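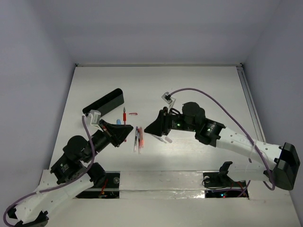 Fodby, December

2 min read

Seven in the morning and the left arm wouldn't budge from over the red pen.

I said good morning to it anyway, I always do (you would too, if you worked nights with nobody else on the floor). Then I looked at the screen. Job 456, sort pens into the black tray, stopped at 72 per cent. Under that, in the little grey letters Kenar use for everything from a low battery to a fire: HOLD.

Well, I'd seen HOLD before. You press the green button and off they go again. I pressed it. The right arm gave a sort of shrug and stayed where it was, and the left one didn't even do that.

So I rang Onbridge, and a very cheerful woman asked me if anything was in the way. Pens, I said. Pens are in the way, it's a pen job! She asked if I'd put my hand in at all. I said no.

I had, though. Only the once, just after four, to nudge a cap that was rolling off – a tiny red thing, it took half a second. The left arm was already on its way over. It didn't touch me. I felt the air move on my knuckles, that's all, and I pulled back and swore and made myself a tea, and when I'd drunk it I'd more or less decided it hadn't happened.

"It says here the guard was open at 4.07," she said.

I looked at the arms. They'd stopped facing each other with the clear pens in between, like two people at a table who've heard the door go.

"Is that right?" she said.

I could hear the day shift coming up from the Kvam bus, laughing about something on the stairs.

"Yes," I said. "That was me."

"Okay," she said, and I heard her start typing. "Which hand?"

7 comments · 72 shares

© All stories remain with the author. Back to top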